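Updated Feb 5, 2026

# mirnard-recipes

Hi! I type up my family's recipe cards, and this repo is where they live. Most came out of Loukia Lazaridis's old tin (she cooked at the Mirnard lunch counter for ages), and a pile more turned up in December when Jordan Rowbotham cleared a closet. There are 289 recipes so far, one plain text file each.

## What's in a file

Title first, then who wrote the card, then ingredients, then steps. I left the spelling alone, so if Loukia wrote "buter" you get "buter". Where I couldn't read a word I put `[??]` and moved on. Please send me your guesses!

Oven temps are in Fahrenheit. A few of the cards only say "hot oven", and I kept that too.

## Finding things

Search by main ingredient:

 grep -il "lemon" cards/*.txt

The `kids/` folder has the stuff small people can help with, mostly no-bake cookies and sandwiches. My own two live on the jam pinwheels, and they'd eat them off the floor if I let them.
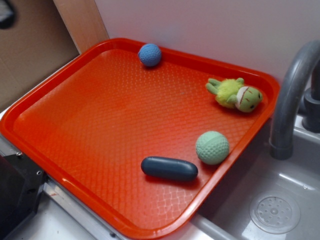

## Still to do

- Pickles and relishes (Setsuko Hayashi has the cards, I have the typing)
- Fix the doubled bread recipe, `bread_2.txt`
- Ask Cyril Hebden what a "scant teacup" is

Cook whatever you like and copy it anywhere.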